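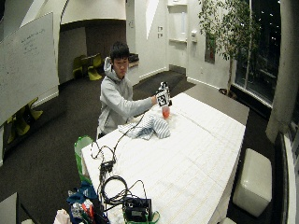 Forum Maison et entretien > Linge et textiles
Sujet : Torchons qui sentent le gras même sortis de la machine

mirabelle_57
Bonjour à tous. J'ai un lot de torchons en coton achetés chez Van Wijk. Je les lave à 40 avec le reste du linge, lessive liquide, pas d'adoucissant. Depuis quelque temps ils sentent le gras dès qu'on les mouille. Secs, rien. J'ai déjà essayé un verre de vinaigre blanc dans le bac de l'assouplissant, deux lavages de suite, aucun changement. La machine est une Jonberg à hublot, achetée d'occasion. Je voudrais éviter de tout jeter. Vous faites comment ?

pascalou
À 40 ça ne partira jamais. Un torchon se lave à 60 minimum, et à part. Si tu les mets avec les t-shirts, tu remplis trop et ça ne frotte plus.

Lotte Dewulf
Pareil que pascalou pour la température, mais je commencerais par le dosage. L'odeur au mouillage, chez moi, c'était de la lessive mal rincée qui retenait la graisse. J'ai fait tourner les torchons à 60 sans aucun produit et l'eau moussait quand même. Il a fallu recommencer avant qu'elle soit claire.

mirabelle_57
Je mets un bouchon plein, comme je l'ai toujours fait. Mon eau est plutôt douce, je crois.

Lotte Dewulf
Eau douce et bouchon plein, c'est beaucoup trop. Essaie la moitié. Et regarde si ta lessive n'est pas une concentrée, les recharges en sachet le sont souvent et on garde l'ancien bouchon.
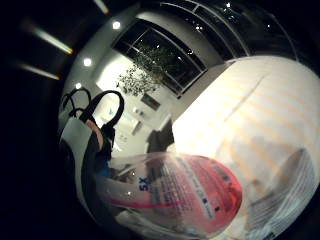

Re : Torchons qui sentent le gras même sortis de la machine

grenier_bleu
Pas d'accord avec tout le monde sur les 60. J'ai lavé à 40 pendant des années sans souci. Ce qui compte c'est de ne pas laisser un torchon humide en boule au fond de la panière. Le mien va sur le radiateur ou sur le fil tout de suite, et je lance la machine quand elle est pleine.

pascalou
Tu cuisines à l'huile ?

grenier_bleu
Peu. Mais j'essuie les plaques comme tout le monde.

tontonmichel
Percarbonate. Une cuillère à soupe dans une bassine d'eau très chaude, tu laisses tremper 8 heures, tu essores, et machine à 60. Sur du coton blanc ou rayé ça ne craint rien, j'éviterais sur le lin foncé. Le vinaigre ne sert à rien contre la graisse, c'est pour le calcaire.

mirabelle_57
Le percarbonate j'en ai, acheté pour la terrasse. C'est le même ?

tontonmichel
Si c'est marqué percarbonate de soude et rien d'autre, oui. Ne le mélange pas avec ton vinaigre, l'un gâche l'autre et il vaut mieux éviter ce genre de mélange.

sylvette
J'ajoute un détail pour les taches visibles : je pulvérise le dégraissant de cuisine directement dessus, je frotte le tissu sur lui-même et j'attends un quart d'heure avant le lavage. J'utilise le Timis agrumes, mais n'importe quel dégraissant fait pareil. Il faut rincer avant de mettre en machine sinon ça mousse.
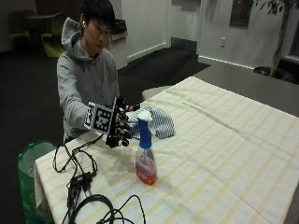

Pulvérisateur à gâchette bleue et torchon rayé bleu et blanc.

grenier_bleu
Du dégraissant pour four sur du tissu, je ne le ferais pas. J'ai décoloré un tablier comme ça.

sylvette
Pas pour four, de cuisine. Celui pour four est à la soude, en effet il mange les couleurs.

pascalou
Le liquide vaisselle fait le même travail et on en a tous sous l'évier. Une goutte, pas plus.

Lotte Dewulf
Oui, le liquide vaisselle me suffit aussi. Mirabelle, tu as nettoyé la machine ? Sur une occasion c'est la première chose à faire. Joint du hublot, bac à lessive, filtre, puis un cycle à vide à 90.

mirabelle_57
Le filtre oui, en août. Le joint non, je ne savais pas qu'il fallait l'ouvrir.

Lotte Dewulf
Tu écartes le pli du bas avec les doigts et tu passes un chiffon. Chez moi c'était gris et gluant.

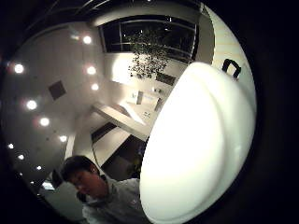

Re : Re : Torchons qui sentent le gras même sortis de la machine

mirabelle_57
Je reviens donner le résultat. Joint nettoyé (pas beau), cycle à vide à 90, puis trempage des torchons toute la nuit au percarbonate et lavage à 60 avec un demi-bouchon. L'eau de la bassine était jaune. Plus d'odeur sur la plupart. Il en reste un qui sent encore un peu, le plus vieux, un Flurndale en tissu gaufré.

tontonmichel
Le gaufré retient tout. Refais un trempage, sinon garde-le pour le sol.

grenier_bleu
Donc on ne saura pas si c'était la température, la dose ou la machine.

pascalou
On s'en fiche un peu, ça ne sent plus.

grenier_bleu
Moi ça m'intéresse. Laver tous les torchons à 60, ça se voit sur la facture.

tontonmichel
Mon père les faisait bouillir dans une marmite et les siens datent d'avant 2000. Je les ai encore.

sylvette
Pour l'essorage, tu es à combien ?

mirabelle_57
800 tours. Plus haut elle se déplace dans la salle de bains.

sylvette
Alors étends-les bien à plat, à 800 ils sortent encore lourds. Et vérifie les pieds de la machine, ça se règle avec une clé plate.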